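Running a Small Staff Concert: Notes for Session 4
Arts and Events in the Workplace

4.1 Scope

These notes cover the planning of an amateur concert held inside a working building, with performers drawn from the people who use it. Fund-raising and outside hire are dealt with in Session 2. The running case is the lunchtime concert at Birkeson, held each June in the ground-floor foyer, capacity 80 seated.

4.2 The room

Capacity is set by the fire certificate and includes performers and crew. At Birkeson this leaves fewer audience seats than the floor plan suggests. Check three things before a date is announced:

- whether the doors to the stairwell may be held open during the event
- which sockets share a circuit with the kitchen
- who can turn off the ventilation, and for how long

A foyer with a stone floor has a long echo when empty and a much shorter one when full. Sound levels set before the audience arrives will therefore be wrong. Set speech first, then solo voice, and leave drums until last. An upright piano should be moved at least one day ahead and tuned after the move.

4.3 The call for acts

The call should state the length of a slot, the closing time for entries and what equipment is supplied. Slots of 4 minutes work for songs and readings. Groups need longer, mostly for getting on and off. Ask each act for:

(a) number of people on stage
(b) number of microphones
(c) backing track, if any, and its format
(d) anything that must be carried in

Answers to (b) are unreliable. Birkeson now supplies a fixed set of 2 vocal microphones and one instrument input, and acts fit themselves to it. The change cut the gaps between acts more than any other measure tried.

4.4 Running order

Put the act with the most equipment first, so that it is set up before the doors open. Alternate loud and quiet acts where possible. Do not place two readings together — attention drops during the second. New performers should go neither first nor last.

The Dovard quartet arrangement used in class (see reading pack, p. 36) shows the usual problem: four music stands, four chairs and no time allowed to clear them. The Orko choir had the same number of stands and solved it by leaving them in place all afternoon.

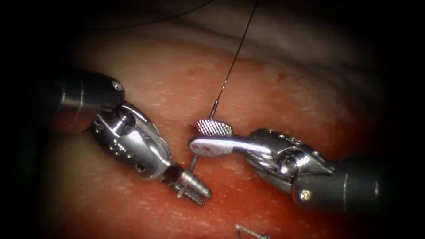 A stage plan is drawn for each change, with the position of chairs and cables marked. One page per act is enough. Copies go to the sound desk, the side of the stage and the person announcing.

4.5 Rights and recording

Live performance of published songs normally needs a licence for the premises. Recording is a separate matter and so is putting the recording on an internal site. Get written consent from every performer before the day. Consent collected afterwards is rarely complete.

4.6 Exercise

Draw up a running order for the Sárközi entry list, with change times. Mark any act whose needs exceed the fixed set in 4.3 and state what you would offer instead. Bring two printed copies.

Course office: ground floor, open until 4 pm | © Arts and Events teaching group | Back to top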